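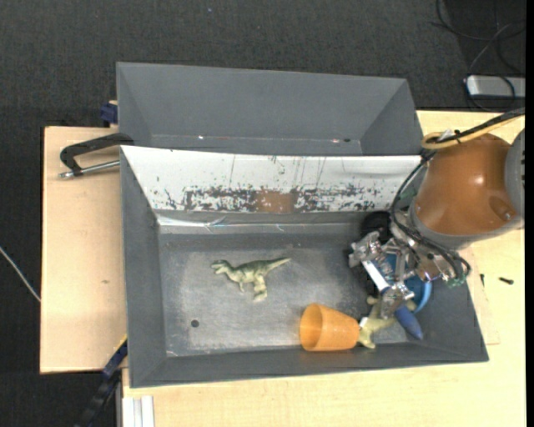 Famholm storage bins, two sizes
Review by Siiri Ahonen
Filed under: Workshop, Storage

I bought four of these in November for the bench in my garage, two large and two small. They hold offcuts, sandpaper, glue bottles and whatever I empty out of my pockets at the end of a job. The set cost 70 dollars with shipping.

The walls are stiff and don't bow when the bin is full. The sides slope, so the bins nest when empty and small screws slide down to where you can reach them. The slope also costs you space. A box of sandpaper sheets that should fit flat in the small bin sits at an angle.

The finish marks easily. Mine had scratches on the bottom within two weeks, all from dragging a box of hinges around. It wipes clean with a damp rag, but the scratches stay. If looks matter to you, cut a piece of felt for the bottom.

There are no handles. You lift by the rim, and the rim on the large bin is sharp at one corner. I took it down with 100 grit paper.

My neighbor Mieczysław Sowa has the Plitbridge bins, which come with lids and a label slot. They cost more and the plastic feels thinner to me. He likes the lids. I would never put them back on.

Good: stiff, easy to clean, nest well
Bad: no handles, scratches, rough rim
Would I buy again: yes, the large size only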